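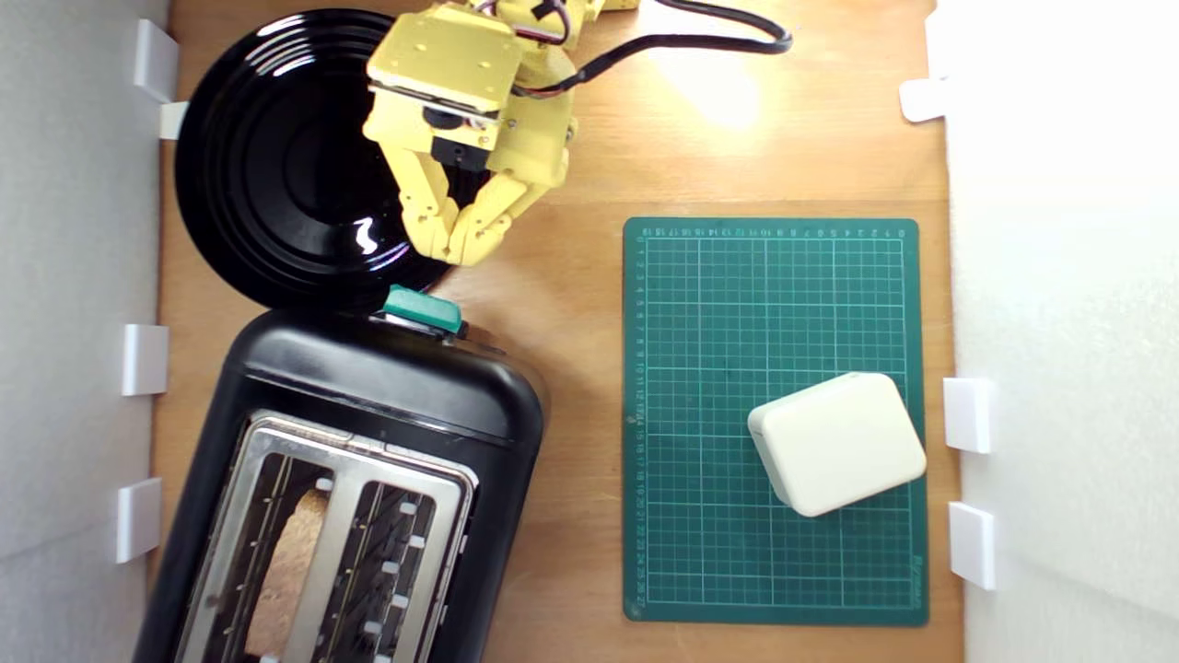
Home | Columns | Kitchen | Letters | Archive

Do We Need a Better Toaster?

I keep reading that toast has been done wrong all these years. The latest to say so is a firm called Lidow, whose new model has 6 browning programs and costs more than $487. For bread.

I have my doubts. A plain two-slot toaster with a lever does the whole job. You push the lever down, you wait, you put the slice on a plate. The Fedelley store in Plurnthorpe sells one for $30 -- I bought mine there in February and have yet to wish for a screen on it.

Fans say the costly ones brown more evenly. Maybe. I tried a friend's and got toast. A little pale on one side, same as at home.

What makes a difference, as far as I can tell, is the loaf and how soon you butter it. Spend the money on better bread and keep the old toaster until it quits.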